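Home | Deals | Forums | Log in

mapleton_k: Koskela sale on yet? Want the Runine headphones, were $509 in December, wont pay that again

deal_otter: 3 days left I think. Code stacks w/ Brivo points

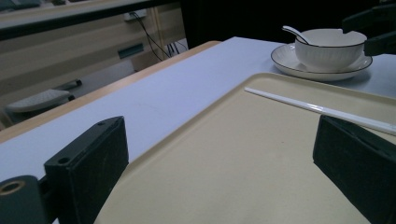 mapleton_k: stacks how? Mine got rejected at checkout

gus77: doesnt stack. Clivton cheaper anyway

deal_otter: did for me, had roughly 4,000 points

Comments

tinrow: gus is right, no stacking

pell_b: worked here, use teh app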